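# Put the boring stuff in the budget first

*August 30, 2020*

I've now sat through enough equipment planning meetings to have a favourite moment, and it's the one where somebody scrolls to the arm. Everyone leans in. It's got a nice render, it's got a payload figure, it's got a price with a lot of zeros, and for the next hour we argue about whether the Zirkbridge is worth the extra over the Soler. Then with ten minutes left we get to a line called "data and accessories", somebody types a number in it, and we all go and get coffee.

I reckon that line is where projects go to die, and I'd like us to start there next time.

Some background for those who don't work with me. We're a small outfit at Clostberg trying to get robots to do household jobs, the fiddly kind, like hanging up a coat or finding a hat. You can't program that by hand (well, Digby Ngata tried for most of a year, and I have enormous respect for Digby). You show the machine lots and lots of people doing the job, with the hands tracked, in lots of different rooms. So most of the work is a person in a room, holding something we can track, in front of very ordinary furniture.
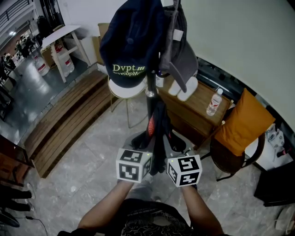 *Photo: Azadeh Farahani / Clostberg*

Try pricing that from a catalogue! The coat rack is the easy bit. Two caps, a dark jacket or whatever's hanging about, easy. The cubes with the black and white markers are small things to hold, one per hand, and I'd bet most people reading a budget would skip straight past them. I'd order spares of those before I ordered a second arm. If one cube gets dropped on a tile floor and a corner chips, you've got a person standing around on full pay with nothing to record.

We quoted 127 hours of recording for the June block. Lovely number, very convincing in a spreadsheet. What it left out was the getting there, the setting up, the charging, the bit where you move the chair, the bit where the homeowner would quite like the chair moved back. Innes Jardine kept a tally in the back of a notebook and we were paying for a lot more than 127. None of that was anybody slacking off. We just hadn't planned for it, because it doesn't come in a box with a serial number.

Kathleen Fitzgerald, who signs the cheques and is much more patient than I am, put the other side to me last week. Her view is that hardware is an asset and labour isn't, so it's easier to defend a big arm to the people above her. Fair enough. I do get it. But a robot with nothing to learn from is an asset in the same way my exercise bike is an asset.

She also pointed out that props look like petty cash, and petty cash gets trimmed. We had $800 down for props and marker sets. It came back as $675. Nobody could tell me what the missing $125 was going to be spent on instead, but I can tell you it would've bought us a spare set and a decent case to carry it in.

So my pitch for next year's plan is pretty simple. Work out the rooms first. How many, how different, who's going to be standing in them and for how long. Cost the people properly, including travel and set-up, and pay them for it. Buy the trackers with spares, plus chargers, plus a case. Then see what's left, and go shopping for an arm with that. Hadi Issa thinks we should rent one from Prundico for the first half anyway, and I'm coming around to it, even though I'd love a shiny new one as much as the next person.

I've got 70 minutes on the agenda for the next planning session. I'm asking for the first 60 of them to be on the accessories line. The arm can have ten, and we can get coffee after.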